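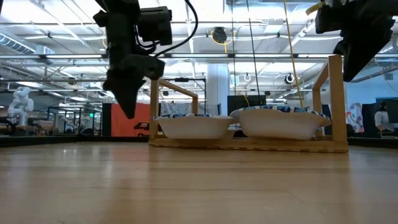

Drying racks and shelf loading: a thread

1/ A reader in Urard asked why her open kitchen shelf sags in the middle when the load is only crockery. Short answer: span. Deflection under an even load goes up with the fourth power of the unsupported length. Small changes in bracket spacing matter far more than people expect.

2/ Double the span with the same load per metre and the same board and you get 16 times the sag. Double the thickness of the board and you cut the sag to an eighth. Those two rules cover most domestic shelving.

3/ Crockery is heavier than it looks. Weigh a stack on the bathroom scales: stand on them with it, then without, and subtract. Mine came to 7 kg for stoneware dinner plates that take up one hand's width of shelf.

4/ Paper and bamboo tableware barely register. If that is all the shelf carries, ignore everything below and use whatever board you have.

5/ Timber also creeps. A board that looks flat on the day you load it will go on bending for months under the same weight. I measured a pine shelf in January and again on 10/08/2019. It had dropped a further 8 mm at mid-span. Nothing had been added.

6/ Turning the board over works, for a while. It then creeps the other way. Treat it as maintenance.

7/ A front lip is the cheapest fix. Glue and screw a batten on edge along the front underside. Depth is what gives stiffness, so a narrow strip stood upright does more than a wide strip laid flat.

8/ Brackets: the Laltier steel ones I have used are fine, but the screws in the packet are too short for plaster over brick. The plaster carries nothing. Count only the length of screw that is in the masonry.

9/ Someone will ask about the Prukside floating shelf kit. Its hidden rods are 100 mm long and the shelf is deeper than that by a fair margin -- so the front edge tips before the board bends. Different problem, same complaint. Keep heavy items at the back.

10/ Batista's kit has longer rods but needs a 15 mm hole drilled dead square to the wall. Use a guide block. Drilling by eye gives you a shelf that slopes, and packing it level afterwards is slow work.

11/ Replies asking about glass shelves: different material, fails without warning, follow the maker's load table. Next thread is on wall plugs.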